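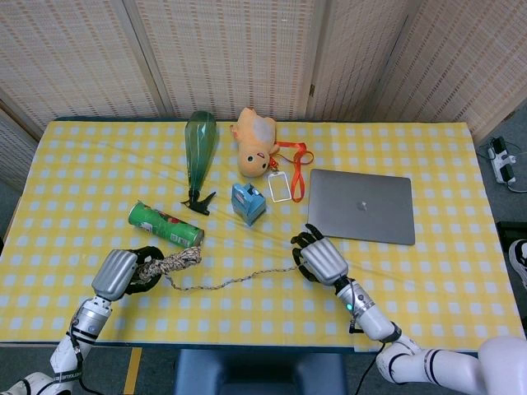 Page last changed: July, by R. Hayashi (price table removed, section "Booking" is new)

Kitska 2 – Two-Arm Cord Handling Kit
Goltadgate Shared Equipment / Manipulation / Kitska 2

Item type: software, recorded data and working procedure for a two-arm robot with hands
Responsible: Catríona Mac Carthaigh
Technical contact: Riku Hayashi
Status: available
Replaces: Kitska 1 (please do not install it anymore)

What it is

Kitska is a method for handling a cord or a rope toy with two robot hands on a table where other things are lying. The left hand holds a thick part, usually a knot, and the right hand looks for the free end, takes it and moves it. We started it as a research project and we now offer it as equipment, so that other groups can run the same thing and compare their results with ours without writing everything again.

The kit contains the trained policy, the 484 recorded episodes it was trained on, the scoring sheets and the control program. The robot is not included. If your group has no robot, see "Booking" further down.

The idea in short

Many methods for cords begin with an estimate of the full shape: where the line goes, where it crosses itself, which part is on top. This is nice when the table is plain. When the cord lies on a checked cloth, beside a laptop and a plastic bottle and a soft toy, the estimate breaks often, and the robot then plans with a wrong line.

In Kitska we ask for less. The policy gets the position of the holding hand and a small image region near the other hand. It has to decide only two things: in which direction the end is, and if the fingers should stay open or close. The hand that holds the knot gives one point that is known well. From there the cord may wave as it wants.

We call the moment before the second grasp the "open wait". The left hand is closed on the knot, the right hand is spread near the end of the cord, and nothing is pulled. In our results the quality of the open wait tells more about the success of the trial than any other measure we tried. When the fingers start the grasp too far along the cord, away from the end, the end slides under the palm and the policy loses it.

What changed from version 1

Version 1 used a plain gray mat. Its success numbers were good and they did not survive the move to a normal table. For version 2 all episodes were recorded on patterned cloth with objects that people really have around them: snack cans, bottles, small cartons, plush toys, lanyards with badge holders, a closed laptop. The yellow and white gingham cloth was the hardest one. A thin beige and gray cord on small squares is difficult also for the eye of the operator, and Ostap Karpenko, who recorded most of the episodes, asked twice to change it. We kept it.

The cloth is left with its wrinkles. In an early test we stretched it flat before each trial, and the policy then treated every crease as a cord. After we stopped stretching, this error became rare.

The folding screens behind the table stay in place for all trials. They hide people who walk past, and their woven texture is calm enough that it does not disturb the camera. Any screen of a similar height will do. Please do not use a glossy one.

The other change is the waiting time. Version 1 closed the fingers as soon as the score passed the limit. Version 2 requires that the score stays over the limit for 3 control steps one after another. It is a very simple change and Tolera Moges had proposed it already for version 1, so he is right to remind us of it.

Results

We report three kinds of table. "Plain" is the cord alone on a cloth. "Shared" has objects next to the cord, none touching it. "Crowded" has at least one object touching the cord or lying over it.

Plain: the right hand takes the end at the first attempt in nearly all trials. We consider this case finished.

Shared: most trials succeed at the first attempt, and most of the others at the second. The usual failure is a second thin object. A lanyard is the worst. The policy sometimes goes toward the lanyard when its loop is nearer to the hand than the end of the cord, and it is quite sure of itself when it does so.

Crowded: the result is mixed. If the object is light, the hand pushes it away and continues. If the object is heavy, the cord is pulled against it and the knot turns in the left hand. We do not recommend to use the kit for crowded tables without a person at the stop button.

The full result tables, with every trial and the reason for every failure, are in the package in the folder "results". We decided to give no single success number on this page. People copied the number from the version 1 page and left out that it was for the gray mat.

A limit of the evaluation which you should know: the same two operators placed the objects in all trials. They have habits. Ehab Ouazzani places the laptop always on the right side, near the right hand, and the policy has perhaps learned to expect it there. When we put it on the left the result was a little worse. We are collecting new tables for this.

Requirements

Robot: two arms that reach the same table from the same side, each with a hand with separate fingers. Two-finger grippers do not work with this policy, the open wait needs fingers that can be spread.
Camera: one camera at the head of the robot, looking down on the table so that both hands are inside the image. The far edge of the table should also be visible.
Control rate: 10 commands per second for each arm. Slower is possible but the right hand then arrives with small jumps.
Computer: one graphics card of the usual laboratory kind. The policy is small.
Table: any stable table. Lay a cloth on it. On a bare shiny table top the cord slides too easily and the score limit must be adjusted.
Cord: thin and soft, with a thick knot or a similar part which the left hand can hold. The braided rope toys from a pet shop are cheap and work well. Steel wire and stiff cable were not tested.

Procedure for one trial

Put the cloth on the table. Leave the wrinkles.
Put the objects. Write on the sheet which of the three kinds of table it is.
Put the knot where the left hand can reach it, and let the rest of the cord fall to the right.
Start the program and choose "hold". The left hand goes to the knot and closes.
Check with your own eyes that the fingers are around the knot. The program does not check it.
Choose "reach". The right hand goes toward the free end and stops with the fingers open.
At this point you can press "pause" and take a picture for the record. We do it for every trial.
Choose "take", or wait until the program does it by itself.
Fill in the sheet before you move anything on the table.

Safety

The arms are slower than the limit of the manufacturer, but they are still heavy. Do not put your hand between the two robot hands when the cord is held. Keep cups and open drinks away from the table. The cables of the arms must hang free and must not be caught under the chair – look at this before every session, also if you were the last user.

Known problems

The left hand sometimes closes a second time when "take" starts. It is harmless for a rope knot. For a softer object it can be too strong. Set the value "hold_repeat" to off.

A cord in the same color as the cloth is not found. There is no repair for this at the moment.

After a restart the program forgets which kind of table was selected and writes "plain" in the log. Correct it by hand, otherwise your tables will look much better than they are.

The calibration tool supplied by Flargate has a newer version. Kitska 2 needs the old one, which is in the package.

Booking

Groups from Goltadgate can use the kit together with the robot in the Mikkelsen room. Sessions are half a day, the morning session begins at 9:00. The first session is always together with Riku or Ostap, also for people who have used other two-arm systems before. Bring your own cord if you want to test a new one. Cloths and objects are in the drawers and you may add your own, but write them in the list.

Groups from outside can receive the package without the robot. Write to Catríona with two or three sentences about your arms, your hands and what you would like to handle. We ask that you send back the filled sheets, including the ones from bad days.

How to cite

Mac Carthaigh, Moges, Hayashi, Karpenko, Ouazzani: "Waiting with Open Fingers: Finding Cord Ends on Shared Tables". Goltadgate technical note. The text is included in the package as PDF.

Related items on this site

Kitska scoring sheets (print version)
Head camera mount, adjustable
Cloth set, patterned
Mikkelsen room: access and keys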